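In Praise of the Plate That Never Sees Food

By Weidong Pan
Posted in May
14 comments | Share

I have a plate on my table that hasn't held a sandwich in years, and I want to make a case for it. For everyone's having one! A plain round plate, nothing special, the sort you find at the back of a cupboard when the rest of the set has gone. Mine is the most useful thing in the house and I will happily bore anyone about it.

The idea is very simple. Small things go on the plate. Tall things stand beside it. When you sit down to work, or come in with your hands full, you don't have to think about where anything lives - if it would roll or slip under a newspaper, it goes on the plate.
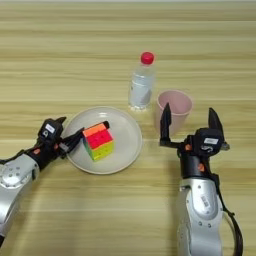
Small things deserve a home far more than big ones do. We spend a fortune on places for coats and shoes, which are hard to lose, and give nothing at all to the little stuff we pick up twenty times a day. A puzzle cube is a fine example, all those bright colours and still able to vanish for a fortnight down the side of a chair. Put it on a pale plate and it looks like the prize in a raffle. You want to pick it up, you have a twist or two, and then (this is the lovely part) you know where to put it down again.

I know there are proper products for this. I once owned a Burex desk tray with 2 little drawers and a slot for cards, and before that a Nisix caddy that spun round. Both were nicely made. But a tray with slots has opinions. It has decided what you own, and if your thing doesn't fit the slot it ends up on top, and soon the top is a heap. A plate has no opinions whatsoever. It has a rim, which stops things rolling off, and a middle, and when the middle is full you can see that it's full and do something about it.
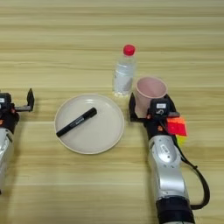
It washes, too. Try washing a felt-lined drawer after a pen has leaked in it! A plate goes in the sink with the breakfast things and is back on duty in minutes.

My friends' main objection is that it looks as if someone forgot to clear up. Fair enough, perhaps it does. I'd say a table ought to look a bit lived at. I like a bottle of water within reach and a cup next to it, and I like bare wood around them with room for my elbows. What I can't bear is the pen hunt, that awful patting of pockets while someone on the phone reads out a number.

So go and find your oddest plate tonight and give it a new job.

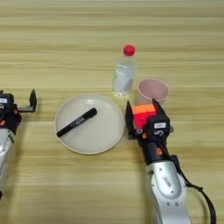 What to look for in a plate

Shallow, but with a rim you can feel. Pale, so that dark things show up. Big enough for a pen to lie across it with space left over, and not so pretty that you'll want it back for guests.

Related
A kind word for the kitchen stool
Thorlacius shelves, two winters on
Why I gave up on the Stastonix drawer divider
The cup by the bed: readers reply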